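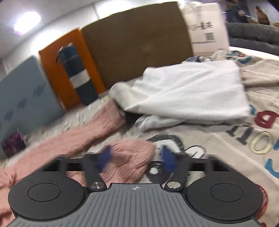 Hafiz Kwok me escribe que así no, que si los dedos van tan abiertos la lana se me va a escapar siempre por el medio y que primero pruebe con camisetas, que el punto es para el final. Puede ser. Le contesto mañana.

12 de diciembre de 2021. Noche, rápido porque me caigo de sueño.

Pinza: versión 14. Los dedos azules por fin entran en su sitio sin lima. Aprieto los dos tornillos de los brazos, uno de cada lado, y al rato el izquierdo tiene juego otra vez. Fijatornillos -- comprar. La placa gris de abajo se queda como está, me gustan los nervios y no pienso reimprimirla, son nueve horas.

Jersey rosa: un desastre peludo. Agarra, sí, pero agarra pelo, no jersey. De la manga tiro bien, del cuerpo no hay manera. La ropa blanca mucho mejor, dobla a la primera si cojo por el borde y no por el centro. Apuntar eso para Nudo.

Nudo (el programa, que todavia no tiene ni botón de parar decente) guardó 3.957 lecturas hoy. Quería 2.000, así que bien. De esas, las buenas no sé. Hay que mirarlas una a una y hoy no.

El motor de Rolleck sigue sin llegar. Lo pedí en julio!! Mientras tanto todo a mano, apretando yo el gatillo, y la muñeca me duele ya de verdad. Si en enero no está pido el otro, el de Perron, más caro y más feo.

Cosas:
-- cable más largo, me quedo corto al llegar al cabecero
-- probar goma fina en la punta de los dedos, la de las cámaras de bici
-- devolver el calibre al taller
-- quitar la ropa de la cama antes de dormir, claro

Ah, y a Hafiz preguntarle cuánto abre la suya. Dice que menos que la mía pero nunca da la cifra el muy.. bueno. Mañana camisetas, entonces. Y el jersey a la lavadora.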